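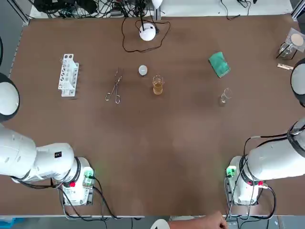 Priya Haddad wrote back within the hour to say that a shuttle people can't find is just a bus having a private party, and could I please open with that. So I'm opening with that! Thanks, Priya.

(Wait for the laugh. If no laugh, keep going.)

Okay, hi everybody. I'm going to talk about getting people home after a concert. Getting them there is easy. They trickle in over two hours, they stop for tacos, they're in a good mood. Then the last song ends and every single one of them wants to be in a car in the next five minutes, and that's my whole job, those five minutes.

Slide 2, the map

The Grornovbridge amphitheater, for those who haven't been. One road in, one road out, a hill on the east side, and a creek where you'd really like to have a second road. Biggest night last season we had 1,209 people ask for a ride through the app, and most of those requests landed in the same short stretch after the encore. Let them look at the map for a bit. Somebody will ask about the creek. Yes, there's a footbridge, no, you can't drive on it, I've been asked by a driver who was already halfway there.

Slide 3, the old way

We used to let the pickup pin drop wherever the phone thought you were standing. Sounds friendly, right? So your pin is behind the funnel cake stand, and your driver is on the far side of a fence waving at you, and you're waving back, and you're both on the phone saying "I'm by the fence." It's a long fence. (Do the waving bit here, it went over well in Lurnura.)

Cancellations on those nights were awful and I'm not going to pretend otherwise. Drivers hated us. A few of them had a group chat about it and I was eventually added, which was a humbling Friday.

Slide 4, what we changed

We picked one lot, Lot Ansah, on the north side, and moved everything there. Painted lanes, big letters on tall poles, A through F. The app gives you a letter and that's where you walk. Drivers wait in a holding area up the road and get called down in batches, so the lot is never full of cars looking for somebody who's still in line for the bathroom.

Then the shuttle, and this part was Þórarinn Damgaard's idea, so credit where it's due. (Practice the name again before going on. THOR-ar-in. He says I'm getting closer.) His thinking was that plenty of riders were only going as far as the train, and if we scooped those folks up first, the lot could breathe. We named it the Tikitz, after a long meeting I won't describe, and it holds up to 200 people a trip if you count all the buses running together. On its first full night it carried 621 riders to the station. I was standing by the poles with a flashlight and a cold pretzel, and I about cried.

Slide 5, signs

Please, please put your signs up high. At eye level a sign works great until one tall guy stands in front of it. Also light them from below, and make the letters different colors as well as different letters. People coming out of a show are looking for their friends and their jackets, and they'll remember "orange" way longer than they'll remember "D."

And put a sign where people decide which way to turn. We had a gorgeous one at the lot itself, where everybody reading it had already found the lot. Priya spotted that one too. She's going to want a raise.

Slide 6, stuff that still bugs me

The phone signal drops when the crowd lets out, so now there's a printed letter chart at each gate, plus two staffers who can look up a ride by name. It's slow but it does the trick. Wheelchair pickups are right inside the north gate, no walking to the poles, though the ramp up to the curb is steeper than I'd like and we're redoing it in September.

Rain. I don't have a good answer on rain. We tried tents and the tents became the place where everybody stood, and then the lanes didn't move. If you've got a venue that handles this well, come grab me at the break, I mean it, I'll buy the coffee.

(Check the time. If we're running over, skip the parking price slide and go right to questions. If there's time, tell the tuba story.)

Slide 7, questions

Leave the map up. Repeat each question into the mic, the back row couldn't hear anything last time. If someone asks about surge pricing, hand it to Þórarinn, he has the slides for it and he likes talking about it much more than I do.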